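Questions I get about the gripper trials
By Nayara Pacheco
21 April 2019
17 comments | 3 shares

I've been swapping grippers and cameras on the same red arm since November, and people keep sending me the same questions (which I love, keep them coming!). So I'm putting the answers in one place.

Why dishes?

They're cheap, they're light, and a shallow rim is a mean little test for any finger. Willy Prins started us on boxes at the Toledo bench and we got bored fast — a box forgives almost anything. 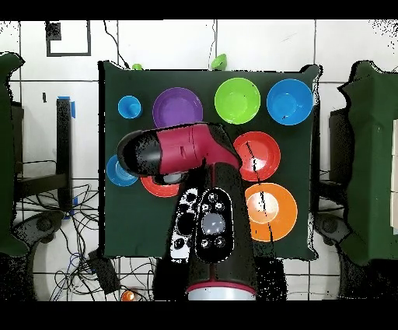
My vote for hardest shape goes to the flat plate, every time. You have to come down at the rim with one finger outside and one inside, and a thick fingertip just bumps the thing along. A deep bowl gives you a wall to pinch, so I like having both kinds out on the green, say that purple plate right beside the lime bowl, and trying the same approach on each.

Which grippers are you comparing?

Two right now, the Omo and the Vurnska. The Omo closes softly and I trust it near a rim. The Vurnska is quicker and opens wider, but I spent over 11 evenings tuning its closing force and I'm still grumpy about it.

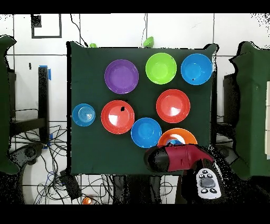
Gripper over the orange plate, with the purple, green and blue ones across the back.

Do you spread the dishes out to make it easier?

Nope! Wide gaps tell me very little. I want the wrist to worry about the neighbors, so I leave just enough room for the fingers and let the planner sweat.

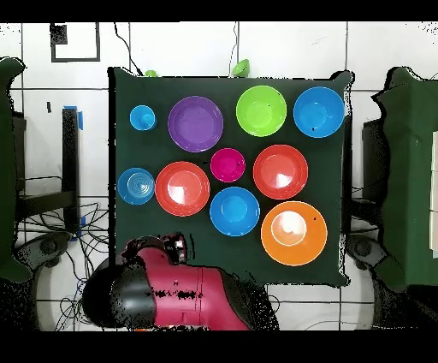 Does the camera have trouble with shiny plastic?

Oh yes. Glare is my biggest headache with any overhead view. A white spot inside a bowl can wreck the depth reading there, and then the arm picks a silly height. Try moving your lights before you buy another camera. Dark cloth under everything helps me too, because bright colors separate from it nicely. 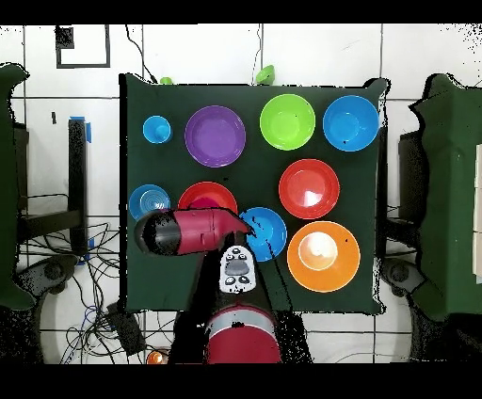 Red fingertip at the rim of the blue plate, glare in the orange bowl.

Joystick or script?

Both. I jog the arm by hand to find a decent starting pose, save it, and let the controller replay it. If the replay drifts, I check the mount screws first — ask me how I learned that one.

Can I get your settings?

Sure, leave a comment and tell me which arm you have. The Vurnska numbers will change again, so don't tattoo them anywhere.

Related
Vendidcombe meetup: my notes on wrist cameras
Soft pads or hard pads?
Willy's controller wiring, part 2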